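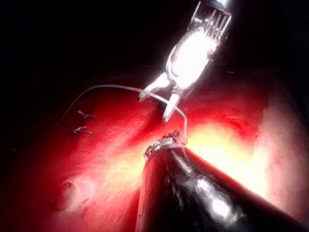

3.2 Lemon glaze and set time

Govindasamy and Haslinger baked 80 small lemon cakes in the Panton test kitchen in June 2018, using one batter throughout. Half were glazed straight from the oven and half after 50 minutes on the rack. The warm cakes took up more glaze – 19 g each on average – but their tops stayed tacky overnight. 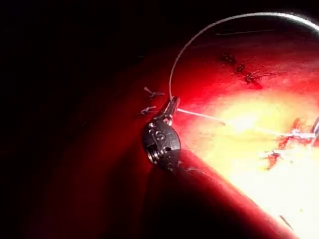
The rested cakes set firm and sliced cleanly. Tasters scored them lower for lemon flavor, though the gap closed when zest was added to the glaze (Figure 3).

Figure 3. Mean lemon flavor score by glazing time, with and without zest.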